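Progress note to Hubmann, household chores strand
From: Tia Dunmore, Telwood
15th May

Shirley, keeping this short as promised, Kobe needs the bench back and I'm typing between runs. Full tables go in the June report.

Where we are. Clearing up after people is still the chore everyone asks for first, so that's where the time has gone. Bottles, packaging, bits of card, all off the table and into the bin. Laundry parked. Dishes parked till Grorkov send the new tray.

Runs logged this period: 400. Finished start to end with no hand from us: 191. Better than last period but not what I'd hoped for when I wrote the plan. Most of the lost runs go wrong at the pick, not at the bin. Two bottles lying against each other is the worst case by a distance. Fingers come down, one bottle rolls, the other goes with it, and then the planner spends ages deciding which one it wanted. Thin crumpled plastic makes it worse, it's see-through and it has no fixed shape.

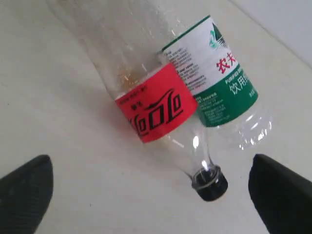

Can a machine clear a table in an ordinary home yet?
Only a small table with things it has met before, and with someone near enough to step in when it gets stuck.

That's the line I'd like us to use with Vorkness as well, they keep asking for a date and I keep not giving one. Ryan thinks we should promise single items only. I think he's right for now.

Changes made since last note:
New grasp scoring, Maricruz wrote it, picks the neck end first if it can find it. Helps with single bottles. Not much with pairs.
Slower approach for the last bit of travel. Costs time, fewer bottles knocked.
Two-look check before letting go over the bin. Catches some of the drops on the rim, not all.

The bin itself. Lined baskets are harder than the open plastic tubs we began with. The bag folds over the edge and moves when touched, so the rim is never quite where the map says. Kobe wants a stiffer bag, I've said no, people at home use whatever bag they have got and we should cope. Packaging inserts are the other awkward one. Odd shape, light, easy to pinch by a corner and lose on the way. We added them late, at Shirleys request, and results so far are thin.

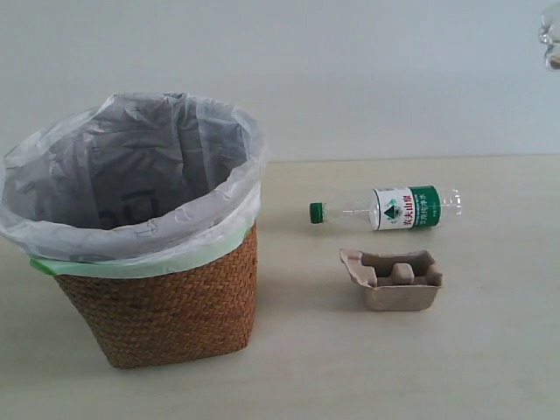
Table-clearing task: lined wastebasket, water bottle and moulded pulp tray.

Standing bottles are the good news. A bottle stood up is the nearest thing we have to solved, and I'd be happy to show that one to visitors tomorrow. Sideways grip round the body, both fingers closing level, then lift. The failures left are mostly grip force. Too light and the bottle slips, too firm and the thin sort buckles in the middle.
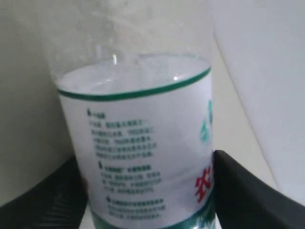
Force is set by hand at the moment, one value for everything, and that can't last. Ryan has a first go at reading it off the finger motors. It works on the bench with the arm still. Moving, the signal is a mess. He has asked for 8 more working days on it and I've agreed.

Speed. Still slow. A person does the same table before the arm has finished its first look round. I don't think speed is the thing to chase this year but it should be said plainly in the report becuase reviewers will ask.

Money. On budget apart from fingertips, we wear through them. Need 2 more sets before June, quote to follow from Grorkov.

Needed from you:
OK on the fingertips
A yes or no on keeping inserts in the June target
Whether Vorkness are coming in person, Kobe has to clear the side room

Next up is pairs again, then mixed items with the bin moved between runs. Will send the pair numbers once Maricruz has checked them.

Tia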